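Some notes from our student robotics project, week two of the data sessions. Dénes Gál asked me to write them up, so I'm putting them in a thread.

The task this term is household tabletop work. People do it by hand with two grippers, and later the arm gets trained on what they did. Our target is 2000 good runs by December. As of September 26, 2023 we have 973.

The current job is the tissue box. Both grippers start over the table, and the left one goes to the box first.

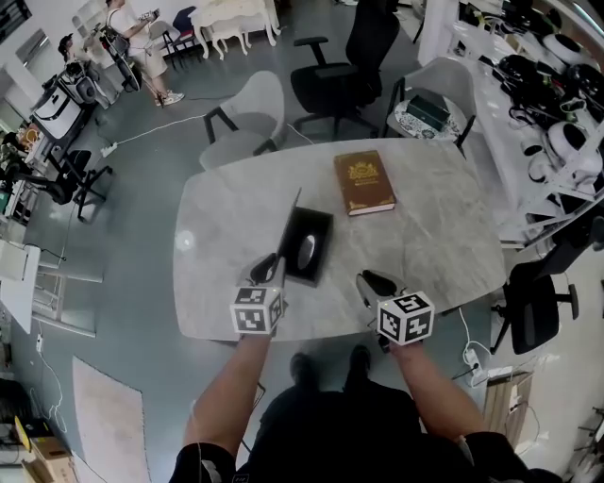 Each of us signs up for 66 runs a week. My wrists get tired before that, so I split them over two evenings. Short, slow runs are fine. Fast ones mostly get thrown out.

We dropped 202 runs last week. Most had a marker turned too far away from the camera. Angelica Policarpio wrote the script that finds those, and it's on the club drive under Sestby.

Everyone works on the ground floor at the same time, so check who is behind you before you back up.

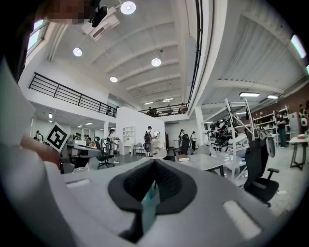 The hall during a session, from one of the gripper cameras.

Next up is picking up small objects. If you want to join, message me or Dénes. You don't need to know how to code.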